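Second viewing at Bakorwood, and what we decided

12 January 2019

We went back to see the house at Bakorwood last week, and I said I would write up what we found, mainly so that I stop repeating it on the phone to my mother.

For those who haven't been following, we have been looking since July. We want three bedrooms, a bit of garden, and a journey to work that doesn't need two buses. We looked first in Vumley because we rent there and know it. Everything in Vumley that we could afford was either a flat above a shop or had a crack down the back wall. We saw one place with both. After that we widened the search to Bakorwood and Hafstein.

The Bakorwood house is a 1930s semi on a slope. The front door is up nine steps from the road. On the first viewing I didn't mind the steps. On the second it was raining and I was carrying a folder, a tape measure and a flask, and I minded them more. There is a handrail on one side only, and it moves when you lean on it.

Inside it is better than the listing made it look. The hall is wide enough to leave a pram in. The front room gets the sun in the morning and the kitchen gets it later on. The kitchen units are old but the doors all shut. I measured the gap for a fridge and ours will fit if the skirting comes off. The boiler is in a cupboard on the landing, and the service book was hanging from a piece of string, filled in every year except one. I asked about the missing year and the agent said he would find out. He has not yet.

The agent was Rūta Raudsepp's colleague. She showed us round the first time and was very good, and she knew which walls had been moved and when. Her colleague was pleasant but had not been to the house before and couldn't find the stopcock. We found it in the end under the sink, behind a panel held on with one screw.

Upstairs there are two proper doubles and a box room. The listing calls the box room a third bedroom. A single bed would go in, and then you would have to climb over it to get to the window. I had been told this would happen with listings and still drove out there expecting a bedroom.

The loft has been boarded in the middle but not at the sides. There is insulation, the thin yellow sort, and you could do with another layer on top. I didn't see any daylight through the roof. The surveyor can tell us about the rest.

Now the garden. It is 61 feet long according to the particulars and it slopes away from the house, so the water goes the right way. At the bottom there is a fence that belongs to the neighbour and a shed that belongs to the house. The shed has had it. There is a plum tree, which I would keep. The left-hand boundary is a hedge, and the deeds don't say whose it is. I'm told this is normal for houses of that age. I would still like it in writing before we pay anybody to cut it.

We also drove over to Hafstein the same afternoon to look at a newer house on the Stanora development. It was warm and clean and all the sockets were in sensible places. The rooms were small and there is a yearly charge of £200 for looking after the grass and the pond. You can't opt out of it and there is no cap on what it might go up to. We were there for 20 minutes. I think we both knew by the time we got to the landing, but we looked in the airing cupboard anyway.

So it is Bakorwood, if they'll have us. We have put in an offer which is £4,000 under the asking price. I got to that figure by adding up the handrail, the shed and two windows at the back where the seals have gone. It isn't scientific. The agent rang back the same day and said the sellers wanted to think about it, and that there had been other interest. There is always other interest.

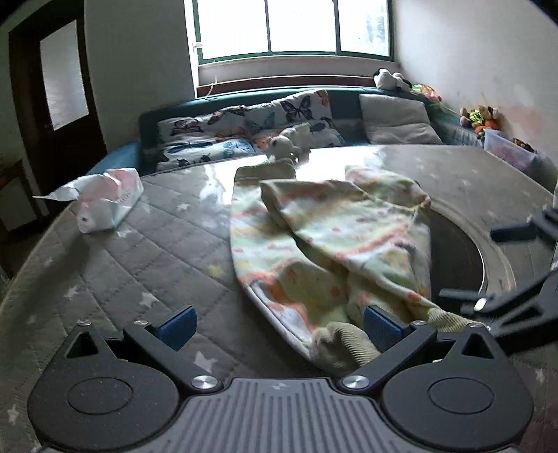 Should we have had a survey done before making the offer? Most buyers wait until an offer has been accepted, and we are doing the same, because otherwise you can pay for a survey on a house you never get.

We have had three quotes for the survey and they vary a lot. The cheapest is a basic report that mostly tells you what you can see for yourself. We are going for the middle one, which covers the roof space, damp and drains as far as they can be inspected without lifting anything. The drains matter on a slope. My uncle had a house on a hill and spent over £2000 on a pipe.

The solicitor is the same one my sister used. She answers emails, and that was the main thing I asked about. She has already sent us a form to fill in about where the deposit came from, with a request for six months of bank statements. I have printed them out and they are on the stairs.

If the offer is turned down we can go up a little, but we have agreed on a top figure and written it on the calendar in the kitchen. Past that we stay in Vumley for another year and start again in the spring. The rent is due for review then anyway, so I need to ring the landlord either way.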